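Folding Dark Clothes on the Bed: What Works for Me

Posted 2 February 2022

I love folding on a bed. I know plenty of people swear by the kitchen table or the top of the dryer, and good luck to them, but a made bed is the biggest flat surface in most homes and it's the right distance from the closet. I've folded on a bed in every place I've lived, including a room in Lanau where the bed was so close to the wall that I had to kneel on it to reach the far side, and I still wouldn't trade.

This page is mostly about dark clothes: black sweaters, black tees, the navy pants that pretend to be black until you get them outside. They're the pieces people write to me about most, and I get it! They show every bit of lint, the seams disappear, and you can spend half a minute working out whether you're looking at the front or the back.

Put a color under them

If your bedspread is black, gray or navy, throw something else over it first. Green is wonderful. So is yellow, or a plain white sheet. You want to see the whole outline of the garment at a glance, both sleeves and the hem, and a bright cover gives you that for free. My own folding cover is an old cotton one, 180 by 200 centimeters, that I bought from Petkov years ago and washed until it went soft. It slides off the bed in one go when I'm finished and takes the lint with it.

A smooth cover is better than a fluffy one. Fleece grabs at knits and leaves its own fuzz behind, and then you're back to the lint roller.

Clear the middle, and don't fuss about the rest

You need a patch in the middle of the bed as wide as a sweater with its arms out. That's all. Chargers, cords and the scarf you took off this morning can stay along the sides for now. I used to clear the entire bed before I'd fold a single thing, which meant I'd be worn out from tidying and the laundry would sit in its basket until evening.

Do look for cords before you spread anything out, though. A long cable under a knit makes a ridge, and you'll fold the ridge right in.

Find the top first

Hold the garment up by the shoulders before it goes down. With black clothes I feel for the label with my thumb, because I can't see it. If there's no label, the front of the neck usually dips lower than the back. Then lay it face down with the neck pointing toward the head of the bed and the hem toward you, and smooth it once from the middle outward. Once is plenty — more than that and a knit starts to stretch.

Ribbed cuffs are your friends. They're easy to find by touch, they hold their shape, and when you bring the sleeve in you can line the cuff up with the hem and know you're straight.

The fold itself

For a sweater: bring one side in to the middle with the sleeve folded back down on itself, then do the same on the other side, then fold the bottom up by a third and again to the neck. Press the air out with your forearm. It should stand on its edge in a drawer without flopping. If it flops, fold it a little narrower next time.

For pants: one leg on the other, seat smoothed flat, the pointy bit of the crotch tucked in so you have a long rectangle, then in half and in thirds.

For anything slippery, roll it. I fought with a satin blouse for years and I'm so glad I gave up.

Two people are quicker with big things

Sweaters and tees I do alone. For bedspreads, blankets and long coats I'll grab whoever is in the house. Agree on who moves and who stands still, and let the one standing still hold the top edge. If you both walk, you end up with a twist in the middle every single time.

Light, and a bit of air

Fold by the window if you can. Daylight shows up lint, pulls and the odd deodorant mark that a ceiling bulb hides completely, and you'd much rather find those now than in March when you pull the thing out for a dinner. I keep a lint roller on the sill and give each piece two passes on the outside only. A Zirnley clothes brush does a lovely job on wool too, if you have the patience for it (brush downward, always).

A fan in the room is nice when the weather is sticky, but point it away from the bed. Light shirts will lift at the corners just as you let go of them.

Where it all goes

Dark things go in one stack or one drawer, with the heaviest knits at the bottom. I put the folded edge facing out so I can pull one without disturbing its neighbors. Off-season pieces go in a Gudeo zip bag under the bed with the air squeezed out by hand, and I write what's inside on a bit of masking tape. "Black sweaters" turned out to be useless as a label, by the way. Write "black, thick, V-neck" and you'll thank yourself.

Black items on a green bed cover:

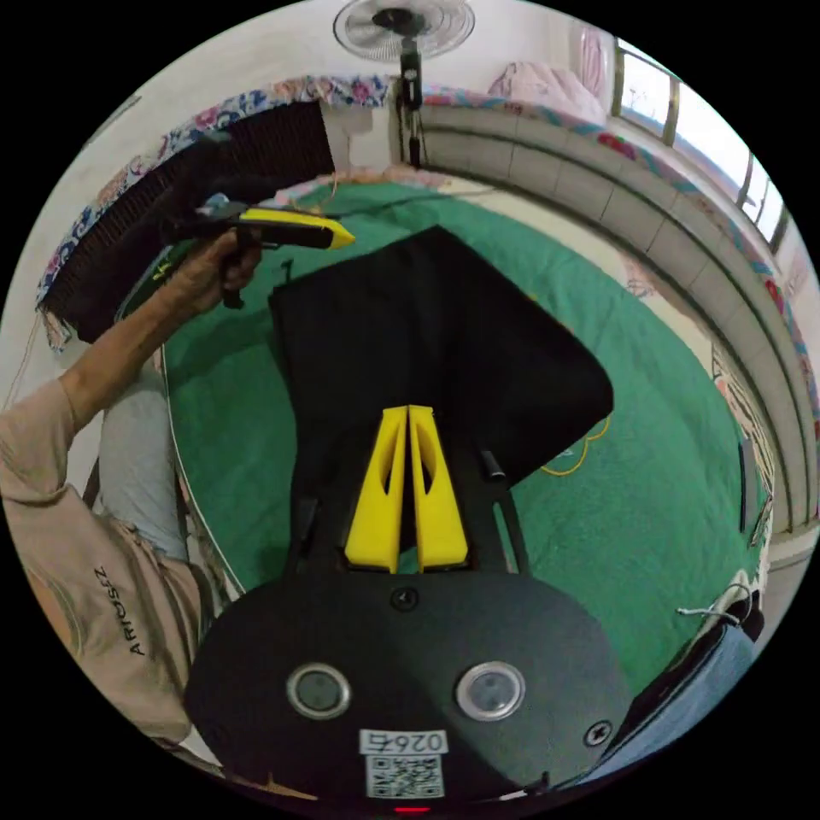
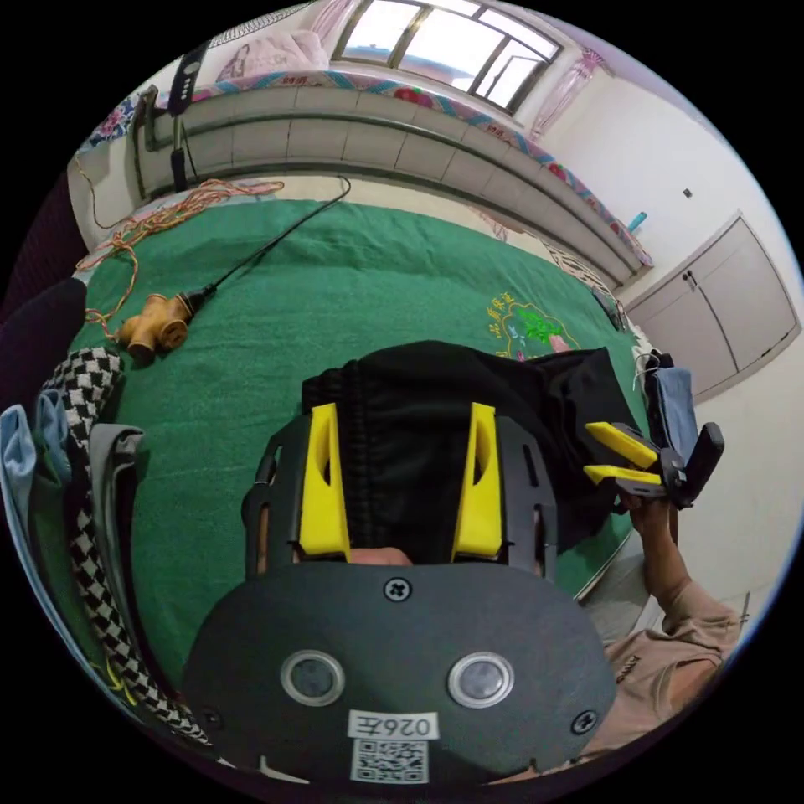
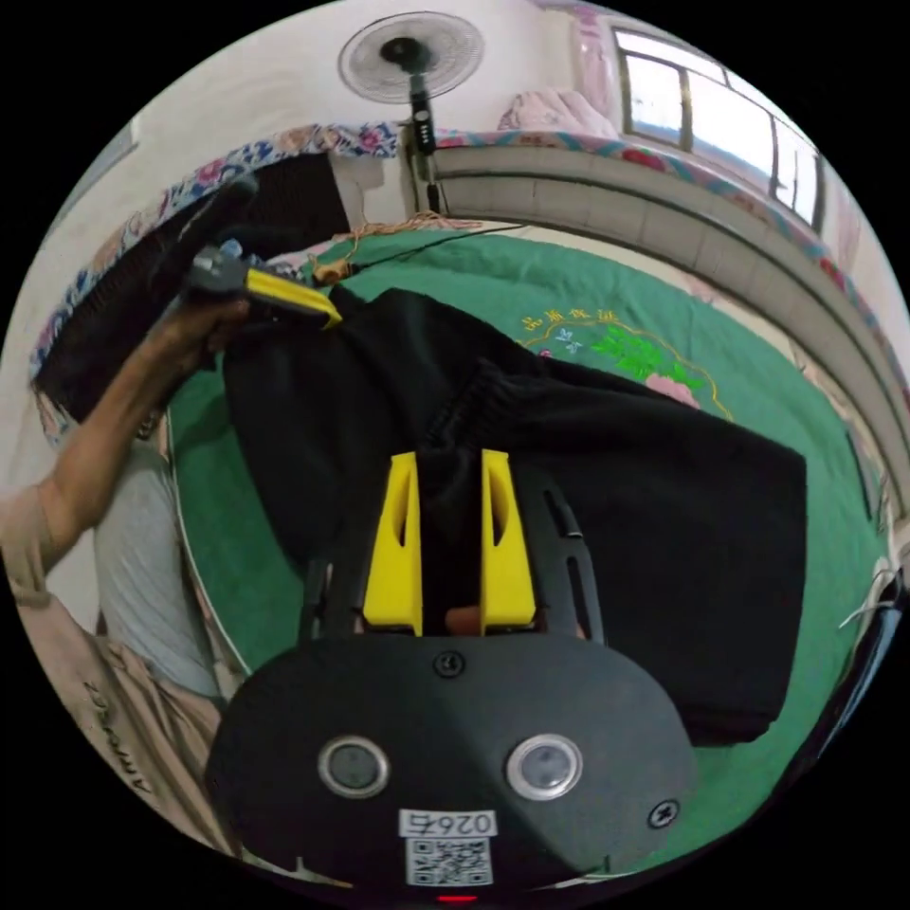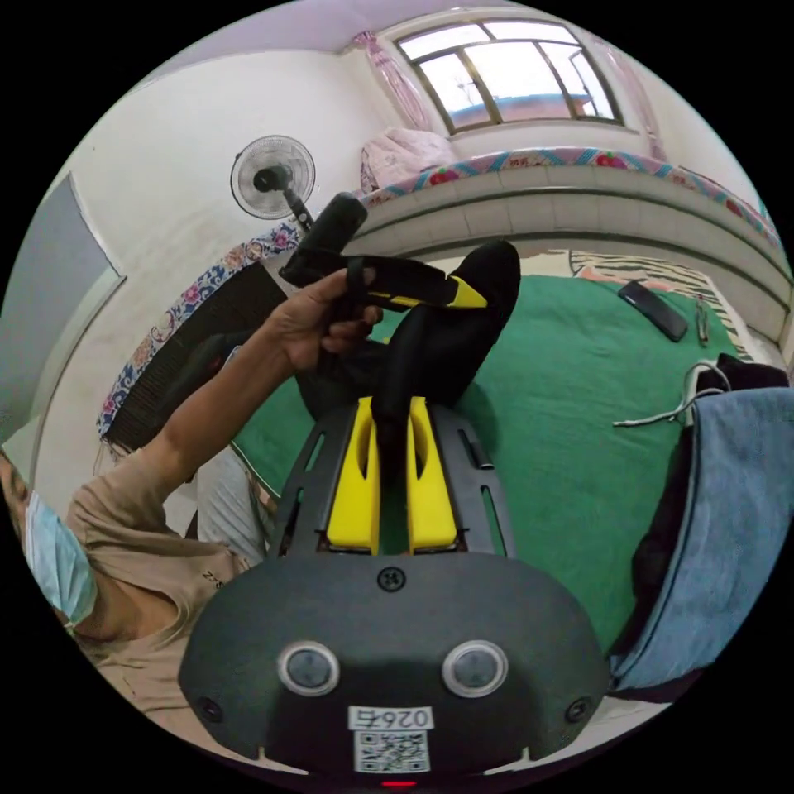

Rhona Mowat: I'd add one thing about the sleeves. On a chunky sweater I don't fold them back down at all, I cross them flat over the back like a hug and then fold up from the hem. It comes out less lumpy at the shoulders and I can fit one more in the drawer. I do agree about the green cover! Mine was white and I swapped it after it picked up dye from a new pair of black jeans, so maybe wash new dark things a couple of times before you lay them on anything pale.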